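4.2 Where small things end up when the only surface is a round table

I should say at the start that I had not planned to write about baskets at all. The study at Tikcombe was meant to be about shelves, and I spent most of May drawing up a very serious coding sheet for shelves. But once I began reading back through my notes I kept running into the same thing: people given a table and a pile of bits and bobs went for whatever had compartments and a handle, and the shelf came a poor second. So this section is about that.

We had 42 households in the diary part of the study and 194 entries that mentioned a container of some sort. I read every one of them (some twice, with biscuits). What people call a container varies a lot. Kerstin Haberkorn and I argued for a whole afternoon over whether a fruit bowl full of keys counts as storage, and in the end we let it in, as the household in question called it "the key place" and would have been baffled to hear otherwise. We coded each entry by what the thing was meant to hold and what it held on the day of writing, and the two matched less often than I had hoped.

A divided basket seems to sit in a funny middle ground. It has sections, so it looks organised from the start, and it has a handle, so in theory the whole lot can be picked up and moved when supper is ready. Several diary writers said they had bought theirs for exactly that and then never lifted it again. One at Arriaga has had hers on the same spot since she moved in - she dusts round it. I find that very likeable, and I also think it tells us something about how quickly a portable thing becomes furniture.

The table matters too. With a square one, people push the basket into a corner and forget it. A round top has no corner to offer, and our writers kept describing the basket as being "in the way" or "in the middle", even when they liked it there.

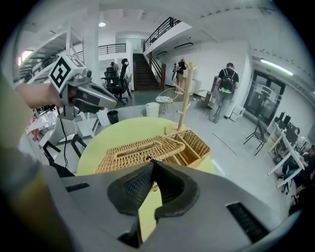
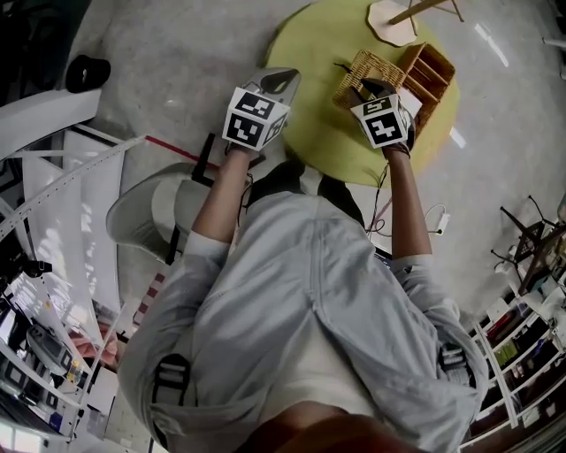

Figure 3. The round table with the divided wicker basket on it, in both views.

Ifigeneia Giannakopoulos, reading a draft of this section, thought I was being far too kind to the basket. In her view wicker is dreadful for anything smaller than a pencil, because rings and screws work their way into the weave and stay there until you turn the whole thing upside down over a sheet of newspaper, and she would take a plain tin over it any day. She also pointed out that my diary writers chose their own containers, so of course they spoke up for them.

Both are fair, and the second one I can't get round with the data we have. On the first, I went back to the diaries and found 3 entries that complain of lost screws, all from the Filon flats, all from people who had no drawer in the kitchen. The others who kept small metal things in baskets had put a saucer or a jam jar lid in the bottom of one section, which I had read straight past the first time! I have now added a code for these inner dishes (Table 5), and it does change the picture a little for the smaller sections. The larger ones still collect post, chargers and gloves much as before, and I come back to the gloves in 4.3.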